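About Drasedden

Hello, and thanks for clicking through to the page most people skip! I started Drasedden because I like rooms where people make things, sort things and put things away, and I couldn't find one to rent that didn't smell of damp. So I'm the one writing this, and I'm also the one you'll get if you ring before ten in the morning.

We're a small school of practical work in Drillham. We teach the everyday jobs that most of us picked up by watching someone else get them slightly wrong: packing a box so it survives a van, folding, wrapping, labelling, laying out a bench, keeping a store cupboard you can find things in. Some people come because they're starting a warehouse or stockroom job, some run a little shop from home, and a fair few just want their kitchen drawers to shut (I sympathise, mine didn't for years).

The first courses ran in a borrowed room above the Calimlim bakery, with six trestle tables and a staircase so narrow that every delivery of cardboard went up in bundles. It was lovely and warm and far too small. We moved to the present building one March, in the rain, and we now have 1065 square metres under one roof, split between the workroom and the hall. When I first walked round it I thought it was ridiculous — what on earth would we put in it all? I have since stopped worrying about that.

The building came with its own character and we've mostly left it alone. The ceiling on the workroom side has white ribbed panels, there's a long strip light on the wall, and a big square white pillar stands between the workroom and the open hall. I wanted it boxed in with shelves to begin with. Then I saw how useful it was as a meeting point ("see you at the pillar" is now what everyone says) and the shelves went somewhere else.

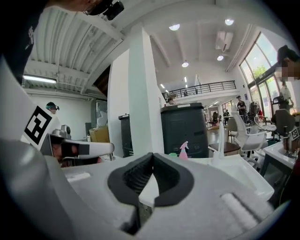
One reader wrote in to say the pillar was the best thing in the building, as it was the only spot where she could stand and see both her own table in the workroom and what the next group was up to in the hall. She also told us the tea urn was too far away. She was right on both counts and we've moved the urn.

Anyway, how we use the place. The workroom is for close work, the sort where you want your tools within reach and someone nearby to ask. The hall is for anything that needs elbow room: big parcels, furniture wrapping, the Saturday tidy-up class where we tip out a whole cupboard's worth of stuff and put it back in better order. Groups are kept to 10, and I'm stubborn about that. I've tried bigger ones and you end up with people waiting for the tape.

We get through a startling amount of cardboard. Comach, the box makers down the road, bring us 3000 flat boxes at a time, and they take the battered ones back for pulping when we've finished with them. Boxes get used again and again first — packed, opened, packed again — until the corners go.

A few practical bits while you're here. Wear something you can bend down in. There are lockers by the side door for coats and bags, and they take a one pound coin that you get back. The hall can be chilly until mid-morning, so bring a jumper even in summer. Lunch isn't included but the Calimlim bakery still looks after us, and if you order before you start, the rolls will be on the table by half twelve. The car park has 100 spaces, shared with the other units, and the ones nearest the road go last.

If you'd like to look round before booking, just drop me a line through the contact form and tell me which course you're thinking of. Weekday afternoons are easiest. Come in by the side door, not the big shutter, and ring twice as the first ring often doesn't work.

Page last updated June 30, 2020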